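Wendside Community Studio: progress report to the Cabrera Fund
11 Aug 2024
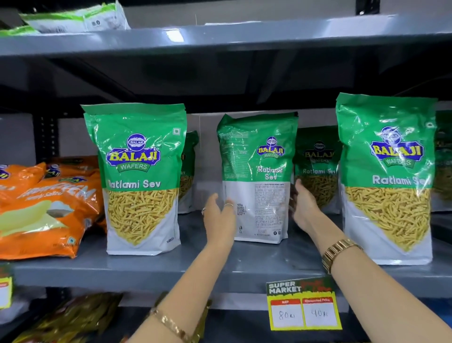
When we last wrote, the control room had no door and the mixing desk was still in its crate. I'm delighted to say that both are now where they should be, and we have had people recording in there since the spring!

The biggest job was the noise. Our old building hums (the boiler, the strip lights, the buses pulling away outside), and the first test recordings had a low buzz running under everything. Misaki Takeda spent two long evenings tracing it and found that the desk and the powered speakers were on separate circuits, with an earth loop between them. We moved everything on to one supply, swapped the long unbalanced leads for balanced ones, and the buzz went. The difference on headphones is lovely – you can hear the room itself now, and it's a nice room.

Acoustic treatment is mostly finished. The side walls and the ceiling above the desk have their panels, and the bass traps are in the two rear corners. We had hoped to do the front corners as well, but the radiator pipe runs closer to the wall than the drawings showed, so Orlando Ayala is making a narrower pair to fit. They should be up before December.

On equipment, we bought 3 condenser microphones instead of the 2 in the original budget. The supplier, Mondar, had a matched pair at a reduced price, and a matched pair is what we need for recording the choir and the piano in stereo. The extra cost came to £400, which we took from the headphone line, as the closed-back sets we were given last year are still in very good order. I hope that's acceptable, and I can send the invoices if you'd like them.

The beginners' recording course has been a joy. There were 16 places and all of them went. Yurani Yupanqui taught the first half (microphone placement, setting levels, why you leave some headroom) and Milagros Ríos took over for editing and mixing. Each group finished with one complete song, and the one by the group who call themselves Sturine is so good that we've asked to play it at the open evening. We did learn that the sessions were too short. By the time everybody had plugged in and got a signal, a good part of the evening had gone, so the next course will have longer sessions and the leads will be laid out beforehand.

Less good news: the booking system. It let two bands reserve the same slot more than once, and we've gone back to a paper diary while Maribel Bedoya looks at other options. No money has been spent on a replacement yet.

Between now and December we plan to fit the front bass traps, run the second course, and start the oral history recordings, which I'm really looking forward to. Those will use the small room, with one microphone and a portable recorder, so the main studio stays free for music.

We'd love you to come and hear it all for yourselves. Any evening when there's a session on would be fine, just let Maribel know so she can put you in the diary.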